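Hand-held gripper pair: left jaws closing short after marker cube swap

Forum: Cells and Fixtures > Maintenance

culdale_mv
Two hand-held grippers, one desk. I replaced the marker cube on the left unit in March. Now the computed jaw opening reads 2 mm too wide at full close. Right unit is fine. Cycle counter on the left says 1,134. Recalibrate or strip it?

npillar
Strip it. Finger pads compress and the zero goes with them.

esa_bench
Disagree. Pads don't compress that much at that count. Ours went past 3,000 before we saw anything. You changed the cube, so the cube offset is the first suspect. Did you redo the offset file?

culdale_mv
Reused the old file. Same part number on the cube.

esa_bench
Same part number, different print. Measure it. Our order, from Melati Pillai's sheet:

1. Clean the cube faces with a dry cloth. No solvent on the print.
2. Check the cube screws. Snug, no thread locker.
3. Lay a small part on the desk within easy reach and sit square to it, a gripper in each hand. Bring the left jaws up to the part and leave the right open.

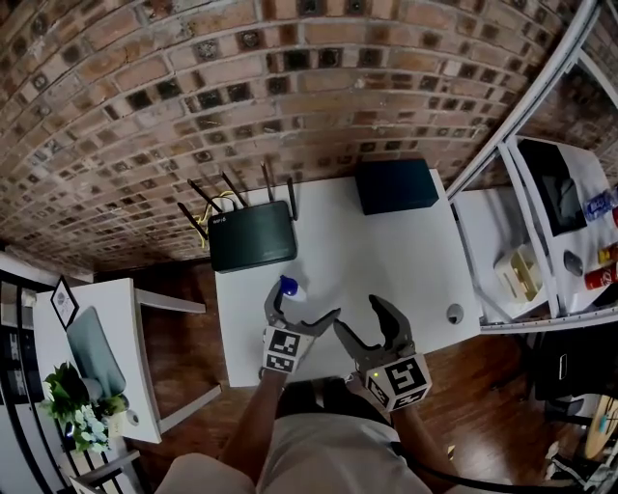 4. Record 200 samples at that position, then close fully and record 200 more.
5. Write the new offset to the left file only.

npillar
Step 3 hides the fault. A soft or odd-shaped part gives you a different width every time. Use a gauge block.

esa_bench
Step 3 only checks that the cube tracks near a part. The width comes from the full close in step 4.

npillar
Then the sheet should say so. I'd still pull the pads.

culdale_mv
Ran it Saturday, December 17, 2022. New offset took out 1.8 of the 2 mm. Pads are on order for the rest.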